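Chapter 7
Building a Gripper in a Shared Workshop

The arm you assembled in Chapter 6 can reach a point on the bench but cannot hold anything. In this chapter you will build the gripper. The parts are simple – a plastic body, a rubber finger pad and one small motor – and most of the time goes into fitting them.

We follow the Burnton build, made by Nuala Hennessy at the Brennan workshop. Her first version weighed 1,680 grams, too much for the wrist joint, and Section 7.2 shows where the weight came off.

Work in a shared space if you can. You will need a bench, good light and room to set down tools. Print your markers and mount them on stiff backing before you start Section 7.3.
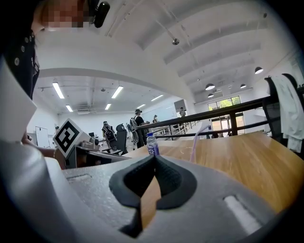 Figure 7.1 A gray gripper body with a notched black rubber pad. A square marker is mounted near the work area.

7.1 Choosing the Pad

A finger pad has two jobs: to grip and to give.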